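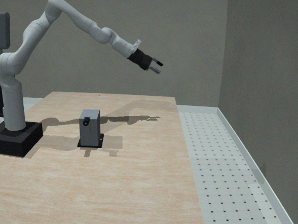
*From the Brasthorpe Local Encyclopedia. Entry compiled by the film and television editors. Last revised in October.*

**The Salt Register** is a television drama serial in six parts, made by Bindine and set in the fictional harbour town of Grodelbridge. It follows a customs clerk who finds that the same cargo has been entered in the port's books under three different names. The serial was shown first on the regional channel Nyberg and later given a short cinema run.

## Production

Bindine bought the rights to the story while it was still a radio play. The radio version ran to 70 minutes and had only four speaking parts. For television the harbour master's family was added, along with the strike that takes up most of the third and fourth episodes.

Filming took place mainly in Brasthorpe, where the old corn exchange stood in for the customs house. The quay scenes were shot early in the morning, before the fish market opened. A total of 800 local people were taken on as extras, most of them for the march in episode four.

The last episode was partly reshot. In the first cut the clerk leaves town by boat; in the version shown, she stays and the boat goes without her.

## Broadcast and cinema release

Nyberg showed the serial weekly at 9 pm. The first episode was also screened in Brasthorpe the evening before, with all the seats given away by ballot. There were 3789 applications.

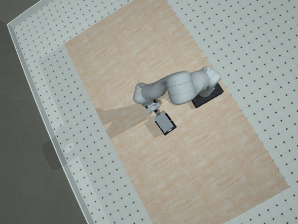
Bindine had not meant the serial for cinemas, and the two-part theatrical version was put together after requests from venues. Opinion on it was divided. One letter printed in the Nyberg programme guide complained that cutting the strike down to a few minutes made the clerk's change of heart hard to follow, and asked for all six episodes to be shown over a weekend instead. The theatrical version sold 2629 tickets.

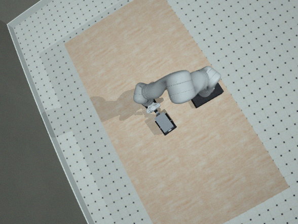 A longer cut was prepared for the second set of screenings, with most of the strike material put back. It also restored the scene in the net loft, which had been dropped from the broadcast for length. This is the version now held in the Brasthorpe film library.

## Reception

Reviews praised the sound and the slow opening episode. The dialect was less well liked, and several viewers wrote to Nyberg asking for subtitles, which were added for the repeat showing. A second series was planned but not made. Two scripts were finished, both set ten years after the events of the first.

## See also

- Grodelbridge (fictional town)
- Television drama in Brasthorpe
- Nyberg: list of programmes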